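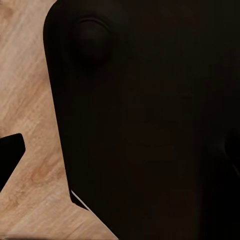 Can several students record the demonstrations for one simulated pick-up task?
Several students can record them, as long as they all start from the same arm position and follow the same written steps.

Simulation and Student Projects
Viewed 3209 times

cetuvberg_club

I help with an after-school robotics club. There are 11 students and we don't have a real arm this year, so we are doing everything in simulation. The task is to pick up a small pumpkin from a wooden table. Students drive the arm with a game controller, we record each try, and then we train a model on the recordings.

We have 179 recordings so far. The first batch was all from one student and the model trained on it was slow but fairly steady. Then we added recordings from everybody else and it got worse. Now the arm goes toward the pumpkin, stops a little short, and sometimes closes the fingers on nothing.

I don't know if this is a driving problem or a settings problem. Some students come straight down and some come in from the side. Should I throw out the new recordings and go back to one driver? I would like to keep everybody involved if I can. We have until May, when the Prarnton showcase is.

uniyal_sim

You don't need to go back to one driver. You do need to get everybody driving the same way. If half of them come in from the side and half come from above, the model can end up doing something between the two, and that would fit with an arm that stops short.

What I would do:

Write the approach down in four or five lines and tape it next to the controller. Ours says: open the fingers all the way, move over the pumpkin, line up, go down, close, wait one second, lift.

Watch every recording before it goes in the training folder. Delete the ones where the student bumped the table or had to back up twice.

Move the pumpkin between tries. Students tend to leave it in the same spot.

Check the lengths too. One of our students had a recording that ran 1713 steps. Most of it was the arm sitting still while he talked to somebody, and the model learned to sit still. Trim the start and end of each one.

Lining up is the part to spend time on. Our rule is that if the pumpkin isn't between the fingers, you keep moving sideways and you don't go down yet. With the fingers wide open and the pumpkin still off past them, there is more sideways travel to do than new drivers expect.

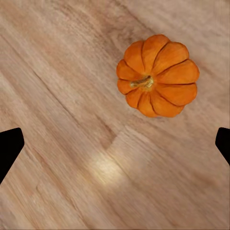
Durermont wants to know whether the fingers should be fully open from the start of every recording, or whether opening them on the way is fine. We tried both. Fully open from the start gave us fewer bad grabs, and it's one less thing for a new driver to remember. If you have older recordings with the fingers half closed, I would leave them out.

Also make sure the reset puts the arm back to exactly the same position every time. Ours was drifting for a month before anyone checked.

prarnton22

just get more data. 179 isn't a lot for that many drivers. we also turned the learning rate down and it helped some, can't remember the number

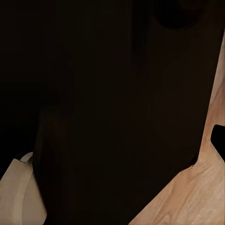 durermont_lab
Topic moderator, Student Projects

I agree with most of the first reply, and I would add one thing about views. Look at what the model is given, not only at what the student sees on the screen. In a lot of class projects the student drives from a wide view, but the model also gets a close view that may be mostly gripper and very little table. If the pumpkin is outside that view for most of the approach, the model has to depend on the other one. Play back five or six recordings in each view and see at what point the pumpkin shows up, if it does.

If a view doesn't help, train once without it and compare. That is one changed line in most setups and a good job for two students.

On data – I wouldn't collect more until the old set is sorted. Put the recordings in one folder per driver, train on each of the two or three largest folders alone, and run every model from the same starting positions. If the single-driver models all do better than the mixed one, it's the driving style. If they all stop short in the same place, look at the settings, and check first that the controller commands and the recorded positions use the same units.

Keep the old folders. You may want them for the showcase table, and the students can explain what was different between the sets.

Please post back under this thread with the results. A new thread will get merged into this one.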